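Home | Project | Results | FAQ | Contact

Dridurar: questions we keep getting

3 min read

What is Dridurar?

A way of teaching a two-armed robot a long, dull chore by cutting the chore into short bits and letting it ask for the next bit when it thinks it has finished the last one. The chore we chose was clearing up after a meal. Joanne Fairclough wanted something with more dignity and was outvoted.

What did you compare it with?

Pallard, our own earlier method, which learned the whole job in one go. It was good at starting. Both were trained on the same 2,079 demonstrations, most of them performed by Davoud Vahidi, who has asked that his washing-up at home not be discussed.

Why a dish rack?

A plate has to go into a slot, on its edge, at a sensible angle. Being nearly right gets you a plate on the table. Bowls forgive more, and chopsticks forgive nothing.

Does each arm have its own brain?

No. There is one policy and it drives both. We tried 2 policies in March and they behaved like flatmates.

What does the job look like on the table?
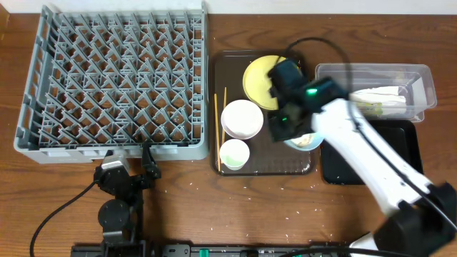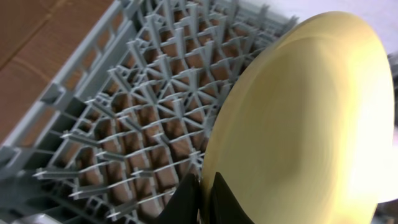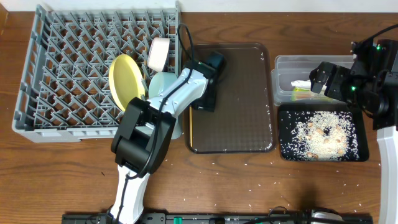
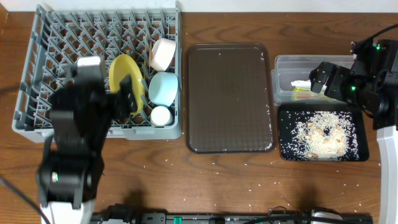

The same grey rack each time, and the yellow plate.

How do you score a run?

By stage. Every dish is a stage and so is every bit of rubbish. Standing in the rack counts, leaning on the rack doesn't. Elsie Heywood marks the runs without being told which method she is watching, though she says she can usually guess from the sighing.

And the result?

Dridurar got through more stages than Pallard on every layout we tried, and the gap was widest towards the end of the job. It's slower. If you have somewhere to be, wash up yourself.

What about the rice?

Stray grains are not scored. Ladi Briggs would like them to be, and has written a section of the report saying so.

Where does it still fail?

Thin things, mainly. It also sometimes decides a stage is finished when it plainly isn't, a habit we'd hoped to leave to people. The worst 4 runs are in the appendix, uncut.

Can I have the code?

Yes, once Jhonatan Salazar has taken his comments out of it. Write to us through the contact page and say which arms you have.

Share 2 | Comments 4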